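Areck Simulation Support
Ticket: Right arm stops short of cabinet target, wrist stall reported with open gripper
Product: Endeo runtime, kitchen scene pack
Opened by: Kevser Ekinci
Assigned to: Nevzat Coşkun
Priority: Normal
Status: Resolved, one item carried over
Opened: 2024-02-11

Kevser Ekinci wrote:

We are running the two-armed mobile model in the kitchen scene and the right arm faults on its reach move. The controller accepts the target, the arm sets off, then the wrist stalls and the run ends with "contact limit exceeded, right_wrist_2". The gripper is open and has not been told to close. The left arm is idle throughout and reports nothing.

It fails in 13 of 1000 seeded runs. The same seeds fail each time, so I don't think it is timing. Start pose for the failing seeds has the base between the counter and the brown wall, both arms forward, right gripper close to the wall.
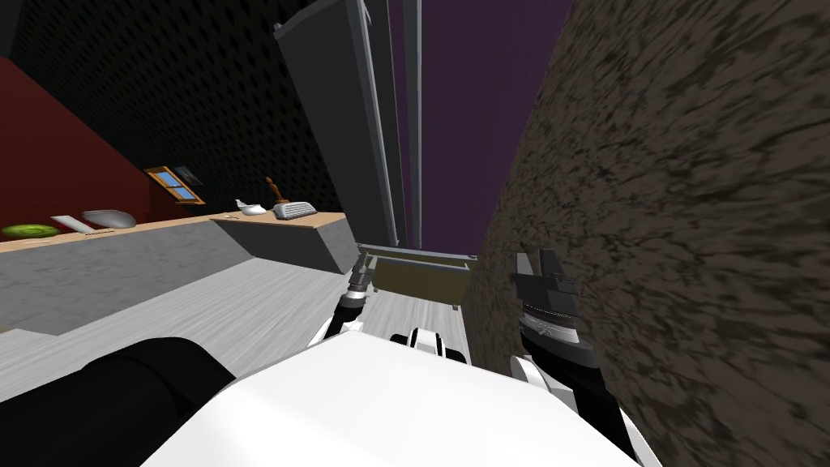

The planner config is the one shipped with the pack. I have changed the joint speed limit and nothing else. Putting the limit back to the default makes no difference. I can send the seed list and the full logs.

Nevzat Coşkun wrote:

Thanks, please attach both. Three questions in the meantime.

1. Which collision set is loaded for the room - the coarse one or the mesh one?
2. Is self-collision checking on for the right forearm?
3. Does the fault still occur if you start the base further from the wall?

Kevser Ekinci wrote:

Seeds and logs attached.

1. Coarse.
2. Yes.
3. Moved the base away from the wall and re-ran the failing seeds. Five of them now pass. The others fail as before, so the wall is part of it at most.

I added a pause to the approach and saved the wrist camera view for one of the seeds that still fails.

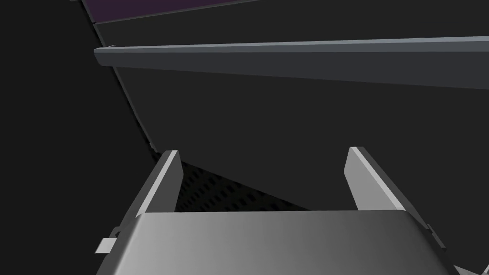 Wrist camera, approach paused, fingers open and empty.

Contact force in the log at that point is zero. It climbs when the move resumes, and the runtime names the other body only as "fixture_group". I can't tell from that which surface is meant.

Nevzat Coşkun wrote:

I can reproduce this here with your seeds. There are two separate faults.

First, the wall. In the coarse set the brown wall is a single box, and the box stands further into the room than the drawn surface. The planner treats the box as solid and so does the physics, but the start pose is never checked against either. If the seed places the forearm inside the box, the solver pushes it out as soon as the arm moves and the wrist joint takes the load. That covers the five seeds you cleared by moving the base.

Second, the fixtures. "fixture_group" is a merged hull built from several pieces of furniture. The merge closes over the gaps between them, so a target inside a recess counts as reachable for the target check and blocked for contact. Those two checks should read the same geometry. In this release they don't.

Please try the following, in this order:

- Set room collision to mesh.
- Turn on start pose validation (off by default).
- Delete the cached hulls before restarting. A restart alone reloads the old ones.
- Re-run the failing seeds only.

Kevser Ekinci wrote:

Done. On the first attempt I forgot the cache and got identical results. After deleting it, start pose validation rejects three seeds before any motion, and the rest complete. I paused one of the completed seeds partway to compare views.

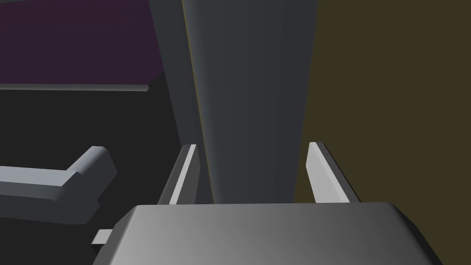 Wrist camera, mesh collision set, paused next to the tall grey panel.

Step time is up noticeably with mesh collision. Is there a way to keep the coarse set for the parts of the room we don't reach into?

Nevzat Coşkun wrote:

Yes, collision sets can be assigned per body. Use mesh for the wall and the fixtures and leave the remainder coarse. The three rejected seeds are correct rejections and should be redrawn.

The mismatch between the target check and the contact check has been logged as a defect against Endeo. The fix is planned for the July release. Until then, keep start pose validation on and do not raise the wrist contact limit to get a run through - it hides the fault and the logged forces are then of no use.

Kevser Ekinci wrote:

Per-body assignment works and step time is acceptable. Fine to close on our side. Please link the defect to this ticket so that I get the release notice.

Status changed to Resolved by Nevzat Coşkun. Linked defect remains open.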